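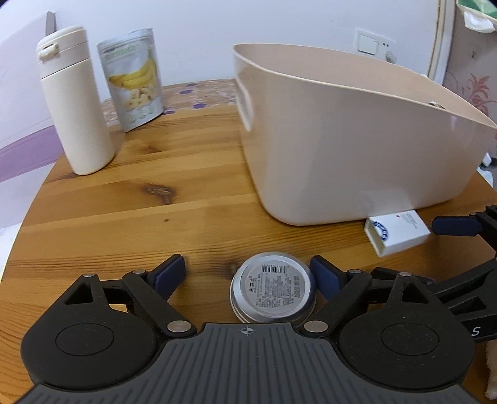

Garrafa térmica e snack de banana na mesa de apoio.

5. Preparar a sessão do orador convidado

Esta secção destina-se a quem coordena um programa Montecinos de desenvolvimento de lideranças e precisa de configurar uma sessão com orador externo na plataforma Clumon. Parte-se do princípio de que o programa já foi criado (secção 3) e de que os participantes já foram importados (secção 4).

5.1 Antes de começar

Tenha à mão a biografia do orador, o título da palestra, a língua em que vai ser dada e o contacto da pessoa responsável no local. Se o orador vier através da agência Prorine, peça também o código de reserva. Sem ele a sessão fica em rascunho e não aparece no calendário dos participantes.

Nota: o perfil de coordenador permite criar e editar sessões. O perfil de observador só permite consultá-las.

5.2 Criar a ficha do orador

1. No menu lateral, abra Pessoas e escolha Oradores.
2. Prima Nova ficha.
3. Escreva o nome tal como deve aparecer no programa. Os sinais diacríticos são aceites (por exemplo, Ojārs Eglītis) e passam sem alteração para os crachás e certificados.
4. No campo Biografia curta, cole um texto até 400 caracteres. O contador por baixo do campo fica vermelho quando o limite é ultrapassado e o botão Guardar deixa de responder.
5. No campo Áreas, selecione pelo menos uma entrada da lista. As mais usadas são Liderança inclusiva, Mentoria, Gestão de conflitos e Carreira no setor público.
6. Guarde a ficha.

A biografia deve vir na terceira pessoa. Retire moradas, telefones pessoais e ligações para lojas. Os títulos académicos escrevem-se uma única vez, antes do nome.

Atenção: não duplique fichas. Se o orador já participou noutro programa, procure-o pelo apelido e use Associar ao programa. Duas fichas para a mesma pessoa dividem as avaliações e não podem ser fundidas depois de emitidos certificados.

5.3 Marcar a sessão

1. Abra o programa e escolha Sessões, depois Adicionar.
2. Em Tipo, selecione Orador convidado.
3. Indique a hora de início e a duração. A hora é sempre a do local da sessão, mesmo que o coordenador esteja noutro fuso.
4. Associe a ficha criada em 5.2.
5. Se existir, introduza o código de reserva no campo Referência externa.
6. Defina a lotação. A sala Mirkier, que vem configurada de origem, tem 37 lugares. Para outras salas, introduza o valor manualmente.
7. Prima Publicar.

Depois de publicada, a sessão surge no calendário dos participantes e o orador recebe uma mensagem com a hora, o local e a ligação para carregar os diapositivos.

Nota: uma alteração de hora envia novo aviso a todos os inscritos. Uma correção no título ou na descrição não envia nada.

5.4 Grupos de discussão

A segunda parte da sessão pode ser feita em grupos pequenos. Para os ativar:

1. Na página da sessão, abra Grupos.
2. Escolha Distribuição automática ou Distribuição manual.
3. Indique o tamanho pretendido. O valor de origem é 6 participantes por grupo.
4. Na distribuição automática, assinale os critérios a equilibrar: departamento, anos de função ou edição anterior do programa.
5. Nomeie um moderador por grupo. O moderador vê o guião de perguntas e os restantes membros não.

A distribuição automática usa apenas dados que os participantes autorizaram na inscrição. Os campos de autoidentificação (género, origem, deficiência) não estão disponíveis como critério e só aparecem nos relatórios agregados descritos na secção 8.

Atenção: refazer a distribuição apaga as nomeações de moderadores. Exporte a lista antes de o fazer.

5.5 Acessibilidade

1. Em Opções da sessão, ative Legendas e escolha a língua.
2. Se houver interpretação em língua gestual, assinale a opção e indique o nome do intérprete.
3. Reserve lugares na primeira fila através de Lugares, Reservar.
4. Peça ao orador os diapositivos com dois dias de antecedência e carregue-os em Materiais.

Os pedidos individuais feitos na inscrição chegam ao separador Necessidades. Marque cada um como Tratado depois de falar com o participante.

5.6 Cancelar ou substituir o orador

1. Abra a sessão e escolha Substituir orador ou Cancelar sessão.
2. Indique o motivo. Este texto é interno e não segue para os inscritos.
3. Confirme.

Na substituição, as inscrições mantêm-se. No cancelamento, os lugares são libertados e a sessão passa para o arquivo, onde pode ser duplicada mais tarde. As reservas da Prorine têm de ser anuladas também junto da agência.

O formulário de avaliação da sessão configura-se na secção 6.

Última atualização: julho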